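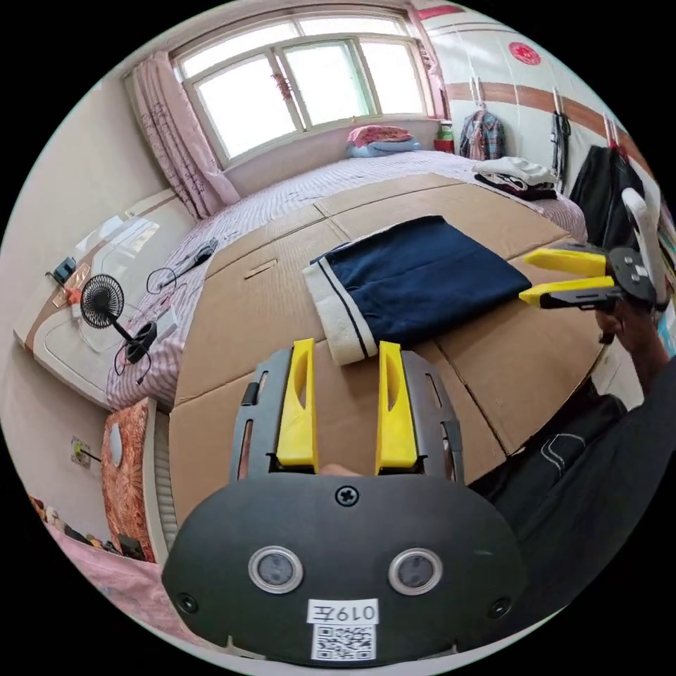
Student Work > Applied Statistics > Project Reports

15 April 2023
By a third-year student, Consumer Measurement stream

Does "compostable" mean anything in a backyard bin?

I started this project doubting the claim and I finish it doubting my own results nearly as much. The question was whether the liners sold for kitchen caddies break down in the kind of compost bin an ordinary household keeps behind the garage. Three brands were tested: Jesden, Clutitz and Harms. All three print the word "compostable" on the box in large letters. Only Harms says on the front that home composting may take longer, and it says so in grey type on a green background.

The existing material on this is not much help. Most of what I could find was written by people who sell liners or people who sell bins. The independent articles tend to repeat one another, and when I followed the references back, several ended at the same trade brochure. I have left them out of this report. My supervisor suggested I keep them in as "context", but I don't see what context a brochure gives.

Method

I used seven black plastic bins of the same model, the Plisine, in three backyards in the same suburb. Two bins were given to each brand and the last was a control holding squares of brown paper cut to the same size as the liners. Each bin was filled with a mix of kitchen scraps, dry leaves and shredded cardboard, and topped up every week. Households were asked to turn the heap with a garden fork and to keep it damp.

Liner samples went into mesh pouches so they could be found again. This is a weakness and I want to state it early. A sample in a pouch is not handled the way a sample in the open heap is. It doesn't get torn by the fork, and worms may or may not get at it depending on the mesh. Without the pouches, though, there is no way of telling a liner that has broken down from a liner you have failed to find, and I suspect a fair number of happy online reviews come down to that second case.

Across the whole trial 607 samples were buried. Each was weighed dry before it went in and dry again after it came out, once loose dirt had been brushed off. Brushing is a matter of judgment. A fragile sample loses bits of itself to the brush, and those bits are then recorded as decomposition. I did the brushing myself throughout, so at least the error should be a consistent one.

The trial ran for 80 days over the warmer part of the year. That favours the liners. Anyone reading this should assume a winter heap would do worse.

Results

The paper in the control bin was mostly gone by the end, and what remained could be pulled apart with wet fingers. That was expected and mainly shows that the heap was working.

Harms lost the most weight of the three liners. The samples came out thin and brittle, with holes, and several had split into strips. Clutitz was patchy. In one of its bins the samples looked much like Harms, and in the other they looked nearly new, apart from staining. Jesden barely changed. Some of the Jesden samples could still have held a load of potato peelings.

I am wary of the Clutitz result in particular. The two bins were in different backyards, one of them shaded by a fence for most of the day. It would be easy to write that Clutitz "performs well in sunny conditions", and I nearly did in my first draft. With one bin in the sun and one in the shade I can't separate the sun from the household, the scraps or the person holding the fork. A proper design would have put every brand in every yard. I didn't have the bins for it.

What the packaging says

The Jesden box carries a certification mark, and as far as I can tell the mark is legitimate. The difficulty is that it refers to industrial composting, where the heat is higher and controlled. A backyard heap of the size used here warms up for a few days after it is filled and then cools to something close to the weather. So the box is telling the truth about a facility most buyers will never send their scraps to. Whether that counts as misleading is a legal question and outside this report. As a shopper I found it irritating.

I also asked 3000 households, through a letterbox flyer with a reply code, whether they knew the difference between home and industrial certification. The response rate was poor and the people who answered were plainly keen composters, so I have put no percentages in this report. Any figure I gave would be quoted without the warning attached to it.

Limits

The scales were kitchen grade. The households knew which brand was in their bin, because I ran out of time to relabel the boxes. One yard stopped turning its heap for a fortnight during a heatwave and told me only afterward. None of this would rescue Jesden, in my view, but it could well change the order of the other two.

A repeat trial is planned to begin in May and run through the cold months, with unlabelled liners and a second control of ordinary plastic film. Until then I'd treat the ranking above as provisional, and put the scraps in the bin without a liner.

We use cookies to improve your visit. Subscribe to our newsletter for new student reports each term.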